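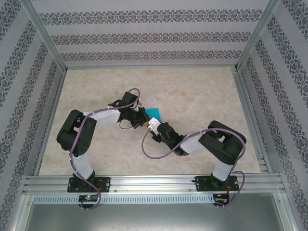 Why do the covers keep bowing outward after a night in the press?

Mostly the grain. Cover paper running across the board pulls harder when it dries than the lining inside can pull back, and more weight on top only hides it until the book comes out.

April, bindery notes, started 8 am

Picking up from last time. The Pisia ledgers are still the problem. Cased in the first batch, pressed overnight, looked fine, then by lunch the front boards had curled away from the text block like toast. Back boards less so. Sabina says the backs always look better as we do them second and the paste has thickened by then. Could be right. Worth a test on its own.

What I checked this morning:

Board grain. Bent a few offcuts of the Bokum gray by hand, both ways. Grain is supposed to run head to tail and on most of them it does. On the ones cut from the end of the stack it doesn't. So somebody (me, probably) turned the sheet to get one more cover out of it. Cheap saving, bad books. Marked the remaining sheets with pencil arrows along the long edge. Please keep the arrows when you cut down - redraw on the offcut if the arrow goes to the other half.

Cover paper. Lilport laid, the cream. Grain is hard to feel on this. Did the damp strip thing: cut one strip each way, wet one side, watched which curled tight. The tight one was NOT the direction I had been cutting. Same mistake in two places then, which explains a lot.

Paste. Nuwan's batch was mixed thin, near enough to milk. Good for lining spines, too wet for covering. The paper stretches while you fiddle with the corners, then shrinks back on the board. Made a fresh one, wheat starch, cooked longer, strained twice, let it stand till it held a brush mark. Cut a little with PVA for the covering only. No PVA on the spines, Afroza will want to be able to get them off again.

Trial covers

A - board right, paper right, thick paste. Out of the press flat. Very slight pull inward after lining, which I want.
B - board right, paper wrong, thick paste. Bow at the fore edge, not horrible.
C - board wrong, paper wrong, thin paste. Awful. Kept for showing people.
D - same as A but lined with the thin kraft. Pulled too much, board now cups toward the text. Too strong a lining for a board this light.

Measured with the straight edge and feeler gauges but the readings move with the air in the room so I am not going to pretend they mean much. By eye is enough here. Humidity on the wall dial read 41 when I started and had crept up by the time the kettle had been on.

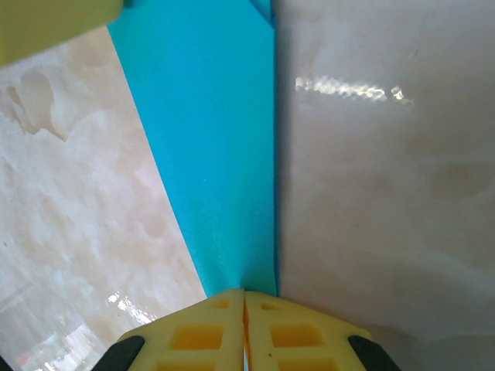
Turquoise sheet, from above.

Pressing times. Been leaving everything in overnight and calling it done. Swapped the blotters after 2 hours on trial A, then again before going home, and the difference is plain - first blotters came out properly damp. Suggest everybody changes them once at least. There are plenty of dry ones in the flat drawer under the guillotine, and the wet ones can go on the line not back in the stack (found three back in the stack, gone wavy).

Corners. Library corners on the ledgers, as Talukder asked for, since these get handled. They come up bulky in the laid paper. Pared nothing, just worked them down with the bone folder through a bit of silicone release and they sat ok. Dont rub directly, it polishes the paper and you can see the shine from across the room.

Stock: nearly 13 sheets of the cream left if I count the one with the dented corner. Enough for the rest of the Pisia job only if we cut with the grain and waste the side strips. Sugeng to ask Lilport about lead time before we promise anything. Side strips are good for hinges and labels, keep them in the tall box.
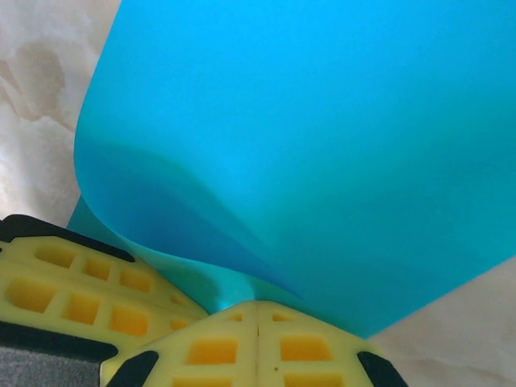 Miyuki Takeda thinks I am blaming grain for what is partly a drying problem. Her argument, more or less, is that the ledgers stood open on the shelf near the radiator the whole morning, with one side of each board getting all the warm air, and even a good cover will move if you do that to it. She'd leave them closed under a light weight for a few days before anyone judges them. Fair. I did take them over there myself.

So for next time: two more covers cut like A, one kept closed under weight, the other stood by the radiator. Same paste, same pot, same hour if I can manage it. If they both stay flat then it's grain and I can stop going on about it.

Also to do
- sharpen paring knife, it is dragging
- label the paste jars with what is IN them and when
- recut boards for the bowed ledgers, text blocks are fine and can be recased
- tell Talukder the batch is a bit late. Sugeng said he would ring after lunch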